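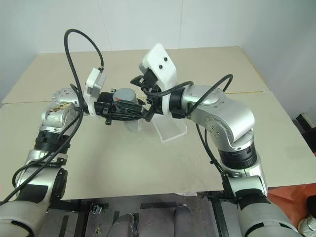

**Stoltby Lakeside Owners' Association**
**Minutes of the general meeting, Oct 10, 2022**

Held in the Gethin Room, main lodge, and by phone.

**Present:** Dayana Esquivel (chair), Gonçalo Carrilho (resort manager), Tegan Goodwin (bookings), Haf Penry (owners' representative, lakeside units), Mal-soon Ko (minutes). Other owners as per the sign-in sheet.

**Apologies:** as listed on the sign-in sheet.

## 1. Previous minutes

The March minutes were accepted with one correction. Under "Boat ramp", the words "closed for the season" should read "closed to trailers for the season". Owners without trailers were able to use the ramp the whole time.

Moved H. Penry, seconded T. Goodwin. Carried.

## 2. Exchange program

Tegan reported on the first full year with Riruline. Owners deposited 461 weeks for exchange. Most were taken up by members of other resorts, with winter weeks the slowest to move. Deposits made late in the year were harder to place, and the owners concerned have been offered an extension on their credits.

A question from the floor asked why an owner who deposits a peak summer week can be offered a shoulder week in return. Tegan said Riruline values a week by season, unit size and how early it is deposited. A late deposit loses value even in peak season. She will put the cut-off dates in the next newsletter and on the noticeboard beside the office.

Haf said several lakeside owners had been charged the exchange fee twice. Tegan is aware of this. The second charge came from changing a confirmed booking, and the booking page does not make it clear that a change is treated as a new exchange. She has asked Riruline to reword the page and to refund the owners who complained before the meeting. No answer yet on the refunds.

**Action:** Tegan to follow up on the refunds and write to each owner affected.

## 3. Guest comment cards

Gonçalo tabled the summary of guest cards for the season. 2,236 cards and online forms were received. The lake, the walking track and the front desk drew the most favourable comments. Complaints were mainly to do with barbecue areas, slow internet in the upper units, and check-in time.

On check-in, Gonçalo said the cleaning team cannot turn all units around any earlier on changeover days with the present roster. He proposed that guests arriving early be given use of the pool and change rooms while they wait. Agreed, to start straight away.

On the internet, he has a quote from Dirkach to replace the equipment serving the upper units. The quote covers labour and parts but not the trench past the tennis court, which would need to be done separately. Dayana asked for a second quote before anything goes to a vote. There was some discussion of whether guests on holiday need faster internet at all. Most present felt they expect it now.

**Action:** Gonçalo to get a second quote, with the trench included.

## 4. Pet-friendly units

The trial has run in 3 units at the back of the property. Bookings were good and no damage was reported beyond one torn flyscreen, paid for by the guest. There were two noise complaints, both from the same week.

Haf moved that the trial be extended to 6 units, all at the back. An owner spoke against, on the grounds that her family has allergies and units are not always assigned as requested. Tegan said pet-friendly units would be marked in the system and not given to other guests without their agreement.

Carried on a show of hands. The owner asked that her objection be recorded.

## 5. Annual levy

Dayana said the levy will go up next year — insurance and the pool heating are the main causes. The amount will be set once the insurance renewal comes in, and owners will have it in writing before they are asked to pay. Payment by instalments will stay available at no extra charge.

## 6. Other business

- The kayak racks need labels. Gonçalo to organise.
- An owner asked whether the games room could stay open later in the school holidays. Gonçalo to trial it over the summer break.
- Haf asked that the unit inventory be updated, as several kitchens still list items removed in the refit. Mal-soon to send the current list to all owners for correction.
- Parking at the jetty was raised again. Held over.

## 7. Next meeting

To be held in March, same room. Agenda items to Mal-soon in writing, please, with the unit number included.

Minutes taken by Mal-soon Ko. Draft until accepted at the next meeting.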